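Shirima Two-Arm Kit: Paid Testers Wanted in Ultedthorpe

Illano is looking for people to try out the Shirima, a tabletop kit with two robot arms, before it goes on sale to schools, workshops and small packing businesses. You do not need to know anything about robots. We want to find out how quickly a new user can learn to drive both arms at once, and which parts of our instructions need to be rewritten.
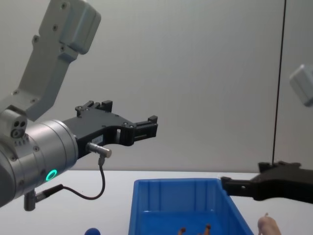
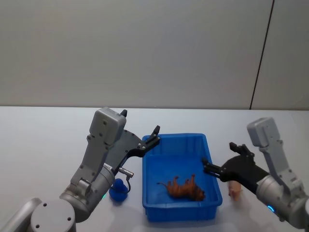 The Shirima arms at the table with the blue bin and small toys. Both grippers are open in the second picture.

What you will do

Each tester comes in for two sessions of three hours. In the first session you will read the printed guide, start up the arms and practice moving them with the hand controllers. We will not coach you during this part unless you ask for help or there is a safety issue.

In the second session you will work through a set of sorting tasks using small toys and a plastic bin. Some tasks ask you to put items into the bin, some ask you to take them out, and a few ask you to pass an item from one gripper to the other. You will repeat each task several times. It can get dull, and you may stop for a break whenever you like.

After each session you fill out a short form and talk with Jeptoo Langat, who writes the user guide. Please tell her what confused you, even if it seems minor. Comments on earlier drafts led us to rewrite the startup section completely.

Who can apply

We have room for 24 testers. You must be 18 or older, able to read English comfortably and able to use both hands for light work while seated. Glasses are fine. Left-handed people are especially encouraged to apply, as we had very few in the last round.

You cannot take part if you work for a company that makes or sells robot arms, or if you tested the Shirima before.

Pay and location

Testers receive $87 per session, paid by check or bank transfer at the end of the second visit. If you can only attend the first, you will be paid for that one. Parking is free behind the building. The Brirkthorpe bus stops across the street, and there is a step-free entrance on the parking lot side.

Sessions run through September. Morning sessions start at 9:00 a.m. and afternoon sessions at 1:30 p.m. Please wear sleeves that fit close to the arm and tie back long hair. Lockers are provided for bags and jewelry.

Your information

We record the movements of the arms and video of the tabletop. We do not record your face. Your name is kept apart from the test results, and you can ask us to delete your recordings at any time up to the end of October.

How to apply

Send your name, a phone number, your age and the times of day that suit you to Upendo Khaemba at the Illano front desk in Ultedthorpe, or fill out the paper form there. Mention any access needs so we can set up the table and chair ahead of time. Questions about the kit itself go to Ayten Aydoğan, test lead.

Applicants will hear from us within two weeks. Those we cannot place this time may ask to stay on the list for the next round.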